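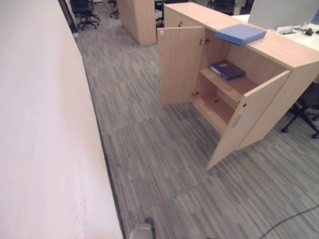
Tobiloba Olaniyan writes that you should open both doors before you decide a cabinet is full, and I have to agree. For years I worked out of the left side of ours, the side with the door that didn't bang into my chair. The right side went unvisited long enough to develop its own climate.

So, low office cabinets. They come up to the height where you put things down "for a minute," and then they hold those things until November. A few habits have helped at our place, where the cabinets are by Kröger and the paper is by everybody.

Open the doors all the way
A door at half mast hides a third of the shelf and catches your hip on the way past. Swing it wide, look at the hinges while you're down there, and snug up any loose screw by hand. A power driver will chew the hole in pressed board in under a second. Ask me about the old Esa unit.

Clear the top last
Everyone starts with the top, since it shows. Do the inside first. If you clear the top while the shelf is full, the stuff just moves to the nearest desk, and now you have two problems and no desk.

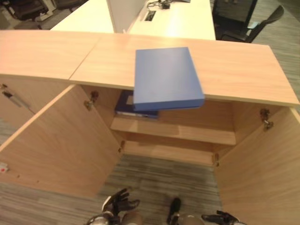
Binders lie down because they're tired, one reader commented, and box files go on top because somebody was on the phone. Fair enough. Still, a binder on its side becomes a shelf for the next binder, and the one you want will be at the bottom. Stand them up with the spines out. If the shelf is too low, move it before you buy anything.

Box files can lie flat, two high at most. Write on the end that faces you. I used up a pack of 130 Kemik labels before I noticed I'd been sticking them on the lids.

Measure the shelf, then go shopping
I once ordered 18 magazine holders from Wadus that were a finger's width too tall. They now hold wrapping paper at home. They do it very well. 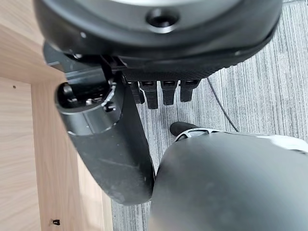
Don't forget the carpet
Carpet tiles hide crumbs and staples beautifully, up to the day you kneel on one. Vacuum in front of the cabinet with the doors open, then again with them shut. Run any loose cable along the wall, well clear of the door swing. A curled-up tile corner can be pressed back down under a stack of heavy catalogs for 7 days, and you finally have a use for the catalogs.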